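Progress report to the Pristura Fund: the Idomthorpe community meals program, second half

Thank you, first of all, for your patience with us over the report, which I know was meant to reach you before the end of February. The month got away from us, as it tends to when the school term starts and half our regulars change their days. I have tried to cover everything your template asks for, though I'm afraid I have wandered off its headings in places.

When we wrote to you last we were cooking on 2 evenings a week out of the hall in Idomthorpe and were nervous about adding a third. We did add it, and then, after a good deal of talking it over, a fourth. So the program now runs 4 evenings, with the new ones aimed at people who work late and had been telling us, quite fairly, that a meal served at half past five was no use to them at all. The later sitting starts at 7 pm and has a different feel to it, a bit quieter, with people inclined to stay on over a cup of tea and talk about the bus or their kids or the state of the river path. I have grown very fond of it.

The grant paid for the second-hand oven, the big fridge and the new shelving in the dry store. The oven is a Sison, and it took us three goes to learn its moods (it runs hot at the back, so the trays have to be turned halfway through), but now that we have the hang of it we can get a full lasagne night out in one bake. That used to take us two bakes and a lot of apologising to the people at the end of the queue. The fridge has been less of an adventure. It hums and it keeps things cold, and I have nothing else to say about it.

Food supply has been our biggest worry. We had been leaning heavily on one grower for our root vegetables, and when the wet spell spoiled most of the carrots we were caught short for 3 weeks and bought at full price. You will see that in the accounts as the overspend under produce. We have since come to an arrangement with Firolo, the wholesaler on the other side of town, who let us take whatever is left at the close of trade for a small flat fee. It does mean we rarely know what we're cooking until the afternoon. Our cooks grumbled about this at first, and some of them still do, but the menus have become a good deal more colourful. There was a memorable week of eggplant. 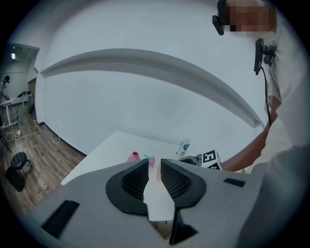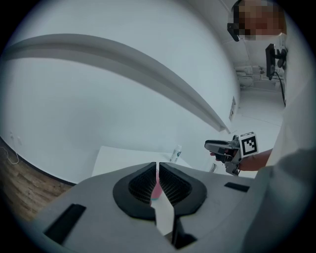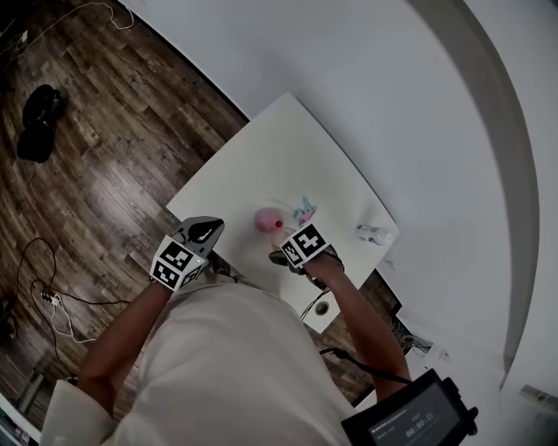
We served our 500th meal of the new sittings a little earlier than we'd planned for, on a night when it was pouring and I had privately expected to be packing most of the soup into tubs for the freezer. I mention it mostly since your last letter asked whether the later hours would find their people, and I think they have. The dining room holds its warmth nicely when it's full, and the old heaters have been kinder to us this winter than they were last.

There are things that haven't gone so well, and I would sooner you heard them from me. The home delivery round has not started. We had costed it on the basis of borrowing a van, and the van is no longer on offer, so for now we are dropping meals to a handful of neighbours on foot and asking your leave to hold that part of the money over. The recipe booklet is also behind. We have plenty of recipes, but they are written on the backs of envelopes in quantities such as "the large pot, mostly full", and turning them into something a household of four could follow is slower work than I'd imagined. I've tested the lentil one at home and it still makes far too much.

For the coming half we would like to keep the four evenings as they are, settle the delivery question one way or the other, and get a proper extractor over the stove. We have one quote for the extractor and are waiting on another. The first was higher than we'd hoped, mainly on account of the ducting having to go around the old chimney. If the second comes in at the same sort of figure we may ask whether the held-over delivery money could go towards it, but I won't get ahead of myself.

The accounts and the attendance sheets are in the same envelope as this report. You would be very welcome to come and eat with us, any evening we're open, and we would find you a seat near the heater.

With warm thanks from all of us in the kitchen,
The program coordinator

Contact: Idomthorpe Community Meals, at the hall office | © Idomthorpe Community Meals | Back to top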